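3 min read

Hawthorne Row rentals open for applications, 80 units in first round

Applications for the new rental homes on Hawthorne Row in Prerkbridge opened this morning and the line outside the leasing office was down the block before 9 a.m. Eighty units in the first round. One- and two-bedroom mostly, a handful of threes on the ground floor.

The building is the old Joten warehouse, empty for years, now split into apartments across 5 floors. Joten Homes is still the owner. Leasing is being handled by Pista Lettings, which already runs the two smaller blocks behind the train station.

Rents were the question everybody had. Pista would not put a full price list online before opening day, and still hasnt. What the leasing office is handing out is a single printed sheet with starting prices by unit type. Parking is extra. Heat and water are in the rent, electric is not. Pets allowed, one per apartment, with a deposit.

According to the company, 3,263 people signed up for the interest list over the summer. Being on that list does not hold you a place. You still have to apply, in person or through the Pista site, and the site was slow for much of the morning. A few people in line said they had given up on it and driven over. By noon it was loading again.

What to bring: photo ID, last 3 pay stubs or a letter from an employer, and contact details for a current or past landlord. First-time renters can use a co-signer instead. Application fee is charged per adult and is not refunded if you are turned down. It does get credited to the first month if you sign.

Leases are twelve months. Shorter terms were talked about at the planning stage but are not on offer for this round, a leasing agent said. She could not say if that changes later. Move-ins start in November, lower floors first. The top floor is behind schedule, elevator work, and those tenants should plan on getting keys after the new year.

The furnished model apartment on the second floor is open to walk-ins until 6 p.m. all week. Furniture is for show only, the rentals come empty apart from kitchen appliances and blinds. Some units face the rail line. Ask which side you are looking at before you put money down, the floor plan on the handout does not mark it.

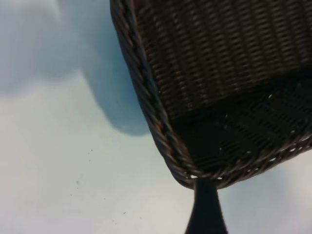

Neighbors on the east side of Hawthorne Row have mostly been worried about street parking. The garage has fewer spaces than apartments, and the permit zone stops one block short. The city says it will look at extending the zone once the building is half full. No date for that. Construction fencing on the sidewalk stays up until the landscaping is finished, so foot traffic is still being sent across to the other side by the bus stop.

A second round of units, in the rear wing, is expected next year. Size and prices have not been set. Anyone who misses out this time will be be kept on the list unless they ask to come off it, Pista said.

We'll update when the full price list is out.

Recent in Property
Prerkbridge station blocks: rents up again for renewals
What a co-signer is on the hook for
Hawthorne Row permit zone map, explained
Garage spaces for rent near downtown, are they worth it

Get the Property newsletter in your inbox every week. Enter your email to sign up. You can unsubscribe any time.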